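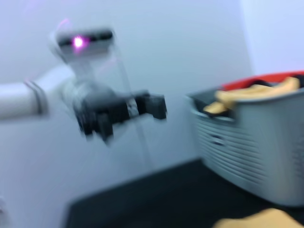

Review: Nekis Floor Manager, a vote-tracking and quorum tool for legislative offices

Prepared for member offices by I-hsuan Fu, Legislative Services

Nekis Floor Manager is a subscription service that follows bills through committee and floor stages, records how members have said they will vote, and warns an office when a scheduled vote is at risk for lack of a quorum. Clergate, the publisher, offers it to state and regional legislatures. This office tested the product through the May sitting, using six staff accounts and the assembly's own public calendar.

Setup

Installation required no work by the technical department. The calendar was imported on the first attempt, and 256 pending measures appeared with correct titles and sponsors. Private members' bills were filed under the same heading as government bills and had to be separated by hand. Offices that handle a large number of private measures should allow a full working day for this task.

Daily use

The main page lists each measure with its stage, its next scheduled date and a short history. When a debate is adjourned or a vote is put off, the entry remains at the top of the list until a new date is entered. Staff found this the most useful feature of the service. Under the previous arrangement, a shared spreadsheet, postponed votes were sometimes lost between sittings.

The quorum warning depends on members' offices reporting planned absences. Where they did so, the warning was issued 60 minutes before the sitting, and the figures matched the attendance roll. Where they did not, the service assumed that the member would be present. Clergate should state this assumption on the warning itself. At present it appears only in the user guide.

Commitments and party positions

Each member may be marked as in favor, opposed, undecided or not contacted. A separate field records the position of the member's party, and the service flags any difference between the two. The field accepts only one party position per measure. It therefore cannot show a coalition partner that supports a bill in principle but opposes a particular amendment. Feng-yi Hsiao, who supervised the trial for the whip's office, kept a paper list for such cases throughout the test period.

Confidentiality

Entries are visible to every account in the same office unless marked private. The private setting must be chosen each time, and it should be the default. Access logs are kept for 30 days, a shorter period than this assembly's records policy requires. Logs may be exported, but only by an administrator.

Comparison

The office previously reviewed Prirkex, a competing service. Prirkex has better search and handles amendments more fully, but it has no quorum warning and its calendar must be updated manually.

Assessment

Floor Manager is suitable for whips' offices and for members who sponsor several measures in one session. It is of limited value to a single member's office with a small legislative program. Purchase is recommended on condition that the private setting becomes the default and that log retention is extended. Both requests have been sent to Clergate in writing.

Jun 3, 2025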